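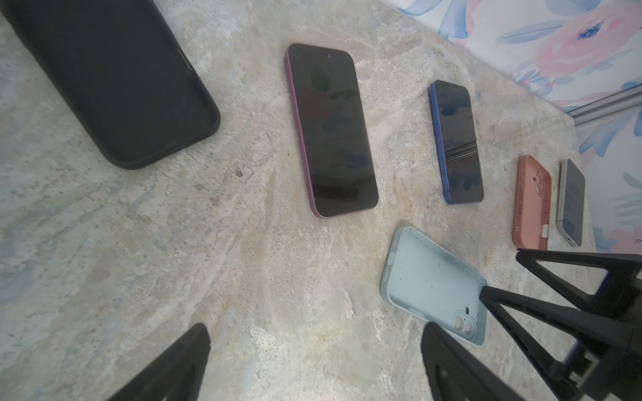

Fri 31 January

I have been meaning to write about work for a while, and every time I sit down to do it I end up writing about soup instead. So, no soup today. Today I want to tell you about the phones.

For those of you who are new, I work at Stavex, where we take in used cell phones, check them over, clean them up and send them on to be sold again. People mail them to us in all sorts of ways. Some come wrapped like a wedding present and some come rattling in an envelope, and a great many come still wearing their cases, even though the instructions say to take the case off. I've stopped minding. You get a little bit of a person along with the phone that way — the color they picked, the grime in the corners, the spot where a thumb has rubbed for two years.

For most of my time there, the first table was where everyone started. You stood at it and took phones out of cases, phones in one pile and cases in another, and wiped your hands a lot. I did it for my first winter and I can still feel it in my thumbs if I think about it. The thick rubbery cases are the worst. They hang on to a phone like a wet boot hangs on to a foot, and you have to start at one corner and peel, and if you start at the wrong corner you may as well go get a coffee and try again after.

Last fall the company brought in a robot arm to take over part of that table. The software it runs on is called Hopkin, so of course the arm is called Hopkin too, and by the second week people were saying good morning to it. It picks up the phones and the empty cases and sorts them, phones to the trays, cases to the bins. A person still does the peeling. There was talk at the start that it would learn to peel as well, and maybe it will one day, but for now the corners are ours.

I'll tell you how I felt, which was worried. When the meeting was called I did the arithmetic everybody does, the rent and the car and how many years until I could reasonably stop. There were five of us on the first table then and there are still five of us in the building, but only two stand at that table on any given shift. The others were moved. I was one of them, and I now sit (sit! on a chair with a back!) at the checking bench, where I test screens and buttons and speakers and write up what I find. I like it more than I expected to, and it pays a bit better too.

Samran Saithong didn't get moved, or not in the same way. He had been at the first table longer than any of us, and he could tell you the model of a phone by the weight of it before he turned it over. They asked him to be the one who works with Hopkin, and at first he thought that was a demotion, standing next to a machine and fixing its mistakes. And there were mistakes. It had a terrible time with dark cases in the beginning, because a black case lying flat and a phone with its screen off look a lot alike if you're new to the world. Shiny screens gave it trouble too, with the lights and the windows all showing up in the glass. Samran would stop it, set the thing right, make a note, start it again. His notes went back to the people who look after the software, and a few weeks later he'd see it do better on exactly the thing he'd complained about. I think that won him over, being listened to. He'd been telling supervisors about the light over that table for years.

Some things I miss. The first table was where the talking happened. When your hands are busy and your eyes are mostly free you can cover a lot of ground, and I knew about everyone's kids and knees and landlords. At the checking bench I need to concentrate, and the person next to me has a speaker up to her ear half the time. We've started eating lunch together on purpose, all at the same end of the break room, and that helps. It isn't quite the same.

I also worry about who comes in next. The first table was a job you could walk into knowing nothing, and you learned phones by handling them, hundreds and hundreds, until you could go to the bench and be of use. Two places at that table make a narrower door than five did. I asked about it at our last review and was told new people would be trained straight onto checking. The first one starts in February, and I've offered to sit with her. I'm going to have her spend a few mornings peeling cases with Samran first, if they let me. I think your hands ought to know the thing before you start writing reports on it.

My own phone, since my sister will ask, still has the cracked corner. I haven't gotten around to it.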